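Against the Deep Bin

Household storage is usually sold by volume, and volume is the wrong measure. A deep opaque bin holds more and returns less, as its lower layer goes unused for months. At home in Ranley I replaced 2 such bins with shallow wire mesh baskets. Capacity fell by nearly 21 percent. I have not missed it. Mesh shows its contents from the side, drops crumbs through the base, and makes overfilling obvious.

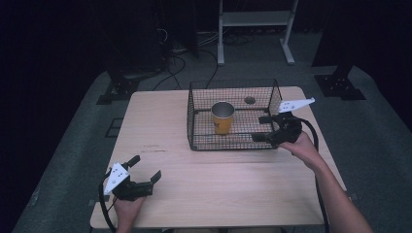 A yellow cup in a black wire mesh basket.

Adalberto Lacerda objects that mesh collects dust. It does, and it rinses clean.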